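Stirkonon teaching work: progress report, January to March

To: Ratorik grants desk
From: Eze, project lead

Short one this time as we are mid-session most days. Figures first, grumbles after.

Where we are
Target for the whole grant is 2000 usable demonstrations. We have 623 banked and checked. Another 308 recorded but not yet looked at, so please don't add those to the total. Last time roughly a third of the unchecked pile went in the bin, mostly early ones where the operator was still learning the leader arm.

So behind plan, yes. Not by as much as it looked in January. The first five weeks went on calibration and on the handover from Cluvunix, whose software update changed the joint naming and broke our replay script. Fixed now. We pinned the old version and will not be updating again before the summer.

By hand or by remote
The bid said we would compare the two. We have.
Hand guiding (holding the arm and walking it through): quick to pick up, new people get a decent reach on the first morning. But hands and sleeves get in the wrist view, and the arm feels heavy near full stretch so the paths come out wobbly there.
Remote control with the leader arm: slower start, two days or so before anyone is any good. Cleaner recordings after that. Fine closing of the fingers is much better.
Decision: remote for everything that counts, hand guiding kept for marking start poses and for checking limits. The 200 hand-guided runs we already have stay in a seperate folder and are not in the 623.

Operators
Sessions cut to forty minutes with a break. Quality dropped off badly past the hour, you can see it in the grip timings. Mornings are better than afternoons. Moved the start to 8.30.

Household tabletop tasks
Pick and place is done bar the checking. Now on the harder set, working close to upright things without knocking them. Operators tend to come in too fast from the side. We now ask for a stop above the surface, then straight down. Adds a few seconds per run but the replays are far easier to line up.

The wrist view is what matters most for this set. Fingertips need to be in it the whole way, and the operator should be able to judge the gap from that view alone, without standing up to look. 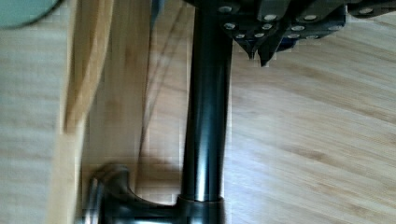
Wrist view, fingertips clear of the surface, black pole to the left of the gripper.

Two things to sort on the view. Bright light washes out parts of the pale wood, so we're going to try a blind and a lower exposure. And blur when the wrist moves quickly. Speed cap on the leader arm should help, we've set one but not tested it properley yet.

Money
On budget for staff. Over on spares: one set of finger pads and a replacement leader cable. Can be covered from travel, form attached seperately, needs your OK before the end of April please.

Next
Check the 308.
Speed cap test, then restart the upright objects set.
First training run on the pick and place data, small one, just to see if the format holds up.
Second operator station, if the desk ever arrives.

Risk: if the desk slips past May we stay on one station and the 2000 will not be reached by the end date. Would rather talk about that now than in the autumn. Any afternoon after 3 is fine for a call.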